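Nivenska Small Things Word List

A free list of everyday household words, collected from people talking at home. Current release: 28th February.

What it is

Nivenska is a set of 2000 short entries for the things people keep on kitchen tables, windowsills and hallway shelves. Each entry has the word people really said, the room they said it in, and any other names used in the same home. My favorite part is the other names! One family in Asau had four words for the same drawer, and all four are in.

Files

words.csv — the full list, one entry per line
rooms.csv — the 7 room labels and what each one covers
starter.csv — 300 entries, picked for classroom use
notes.txt — odd cases, arguments, and second thoughts

How the words were collected

Retno Rahman did the first interviews in Asau and Usard, and Kátia Pimentel took over for Aitken in November. People were asked to talk through a normal morning at home. We typed up what they said, kept the nouns, and left the spelling of family words to the families (they had strong opinions, and we loved that).

Entries under the "table" label include plain words such as bottle, lid, label, plant, pot and tablets.
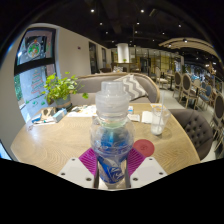
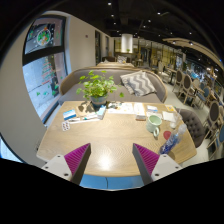

The "table" label is the biggest of the lot, so if you are sampling by room you will want to even things out first. "Hall" is the smallest, and it leans heavily on Usard, where people had a great deal to say about coats and keys.

Fields

word — as spoken, lower case
room — one of the labels in rooms.csv
also — other names, split by semicolons
town — asau, usard or aitken
sure — yes or no. A "no" means the two of us heard it differently on the recording

Known problems

Plurals are a mess. "Scissors" and "pair of scissors" are separate entries, and so are "glasses" and "reading glasses". Words for food were dropped in the Aitken batch but kept in the other two, which was my mistake. Names of children, pets and neighbors have been taken out.

Using it

Teach with it, print it, make a card game out of it. Please keep the town column if you pass the list on, as the towns were promised credit. Corrections are very welcome — send the line number and what you would change, and Kátia will add it to the next release.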